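Fisolby Handling Convention

The Fisolby Handling Convention, usually shortened to FHC, is a set of good-practice rules for handling liquid containers with two-finger grippers, both hand-held and arm-mounted. It was drafted in Fisolby by the Bekora workshop group and is maintained by the Raptis standards office. The current edition came into force on 12th August and replaces the October draft, which covered only sealed containers.

Scope

The convention applies to bottles, cups, jars and cartons moved on tables or benches. It does not cover glass under pressure, hot liquids or containers with a mass above 695 grams when filled. Part 1 defines terms, Part 2 deals with the grip, Part 3 with the work surface and Part 4 with records. Annex A lists 208 container types by shape and wall stiffness.

Open containers

Part 2 sorts containers into closed, open and draining. A container is open if its cap or lid has been removed, whatever the fill level. Open containers must be lifted with the mouth above the liquid line at all times, and the grip force must be kept below the value at which the wall visibly deforms – a limit that depends on the container type and is given in Annex A.
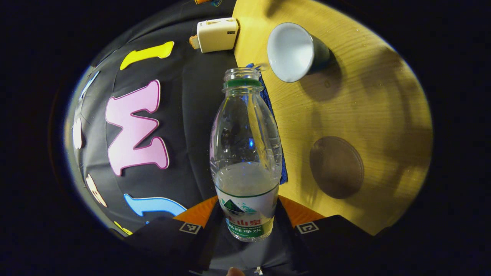 Grip height is the subject of clause 2.4, the most frequently cited part of the convention. The clause divides a container into upper, middle and lower zones and assigns a default zone to each type. Thin-walled plastic bottles are assigned the lower zone when the contents are low, provided the bottle is upright and both fingers bear on it evenly. An uncapped bottle with a small amount of water, held at the base between two padded fingers, is the usual case. Pads should be of a color that contrasts with the finger body, as with orange on black, so that wear can be checked by eye. Square markers on the fingers, where used, must stay flat and must not be covered by labels or tape.

Work surface

Part 3 permits soft coverings such as cloth, but treats the border between a covering and a bare tabletop as a separate zone. Containers should not be set down across it. Electrical items must be listed before open containers are handled.

Records

Each session is logged with the container type, cap state, grip zone and any spill. Logs are kept for 437 days. A spill is recorded even if it consists of a single drop.

Adoption and revisions

Zallow adopted the convention in full, with 9 local amendments, most of them concerning Part 4. The Raptis office accepts change requests throughout the year. Requests still open include a separate grip zone for bottles with ribbed walls and a clearer definition of "draining".

See also

Grip force limits
Fiducial marker placement
Bekora container list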